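Brudlow Foam Letters and Backdrop Cloth, Reviewed
Do you need a kit for this?

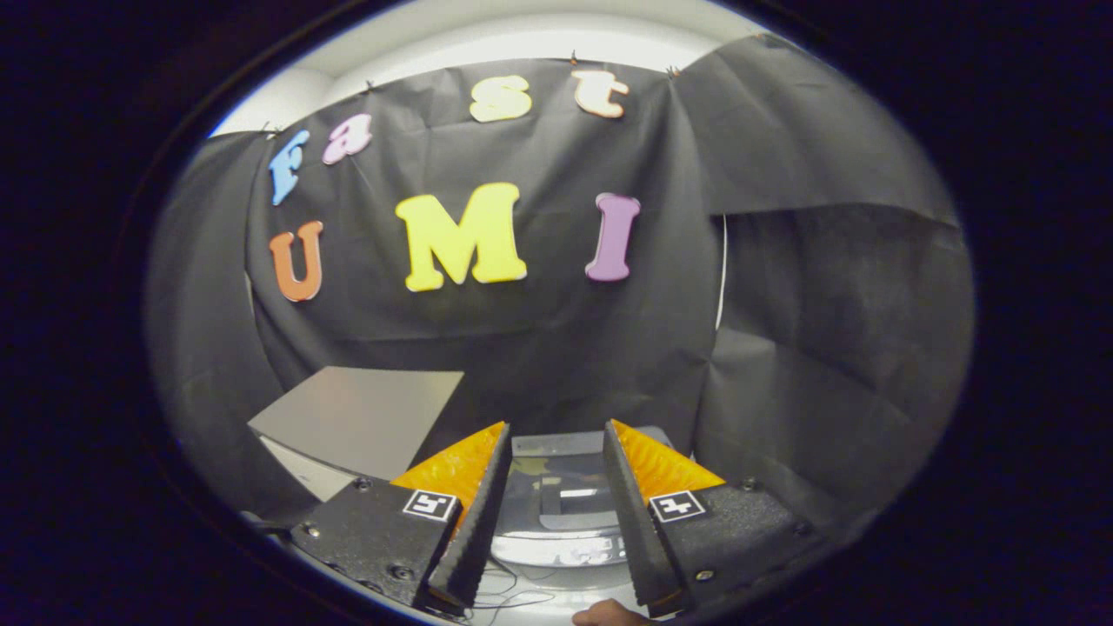

Fesdale, 16 May 2025

I was ready to dislike the Brudlow display set. Cloth, clips and a bag of thick foam letters, sold as one kit, always looks to me like a way of charging extra for things already in the closet.

The letters are the better half. Ours say "Fast" over "UMI" in mixed pastels and brights, and against black cloth they read well, the big yellow M most of all. The pale s and t are close in color, so don't expect much contrast if they land side by side. Keeping a row level is another matter. Look at the blue F. I moved mine 2 times and then quit.

The cloth I'd call passable. Five small pins or clips along the top edge hold up the back piece, and I would want more for anything wider. The dark gray panel on the right has folds and creases all the way down. Brudlow says a warm iron fixes this. Maybe — it took me 60 minutes to do one panel, and I could still find the lines.

Ibrahim Ezeani, who shares the space with me, prefers the Draneo set and thinks the cloth is heavier. I haven't tried it.

Buy the letters if they're sold separately in June, as the store claims. For the cloth, I'd go to a fabric shop first.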